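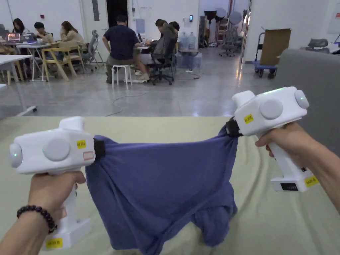
Pulling a shirt between two handheld grippers.

Can a Robot Fold Your Shirt?
By Carolina Sequeira | June
Print | E-mail this page

Maybe one day. Be careful with anyone who says "soon."

Cloth is tricky. A block keeps its shape when you grab it. A shirt sags, twists and hides its own corners. At the Jenbridge shared workshop, builders work grippers by hand, so people do the deciding -- which edge to pinch, and how hard to pull.
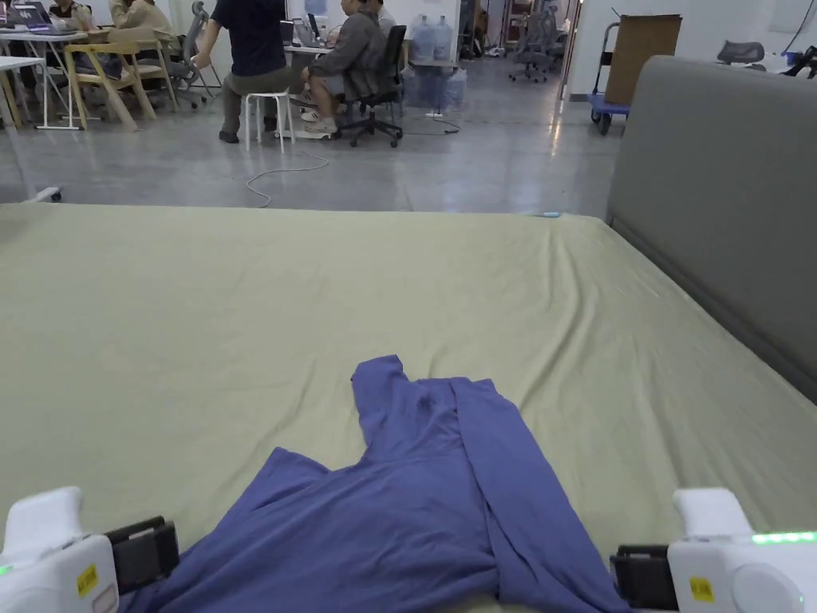 A crumpled shirt, with a gripper on each side.

Bernardo Prata is building a folding machine there. He hopes it will fold a shirt in 60 seconds. I'd like to see it do 13 in a row, with sleeves. Wouldn't you?

Try it at home: fold a shirt using two kitchen tongs.

Get the Avinell Kids newsletter! Ask a grown-up to sign up.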